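Hlongwane Hearing Kits: Progress Report to the Furolora Fund

Prepared by Zodwa Buthelezi

Sorting and bagging

The grant has allowed packing to continue at the folding table through January. Foam earplugs are sorted by colour and placed in small zip-top bags, with the square plastic boxes kept to the left of the packer.

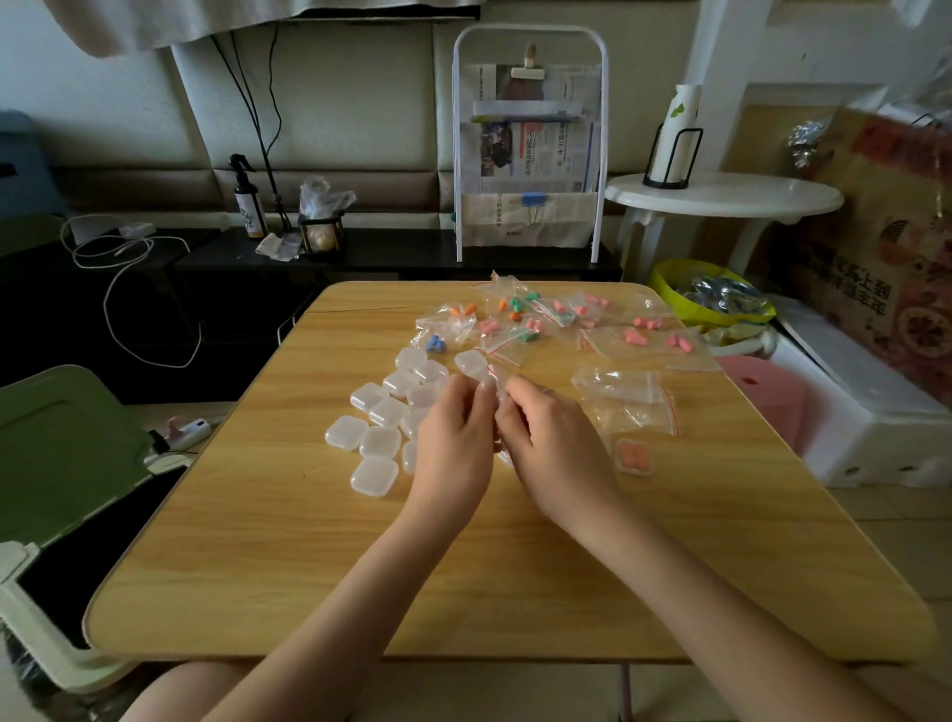
Materials and spending

The second order comprised 3000 bags with red closure strips. Expenditure to date stands at 1365, against the budget line agreed with Gareth Bramwell. Each school carton takes up to 40 kits.

New bags are opened by hand at the table, and the translucent boxes are kept within reach.

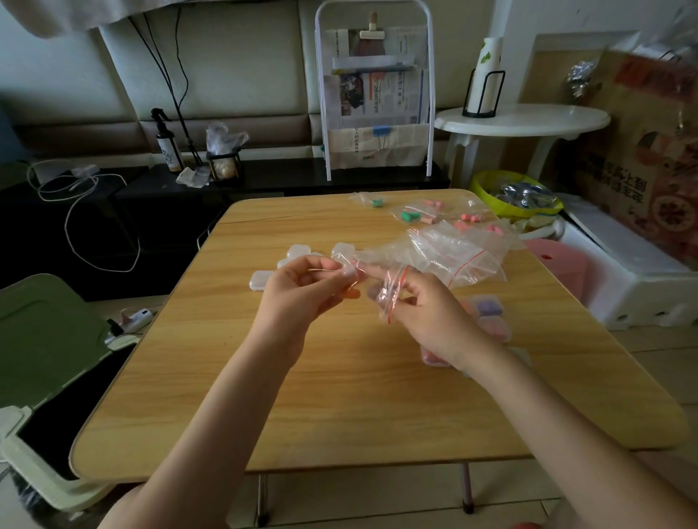

Delivery to the Nornum schools will be arranged by Ruan Mathebula once labels have been approved. We request the Fund's agreement to carry the unspent balance into the next period.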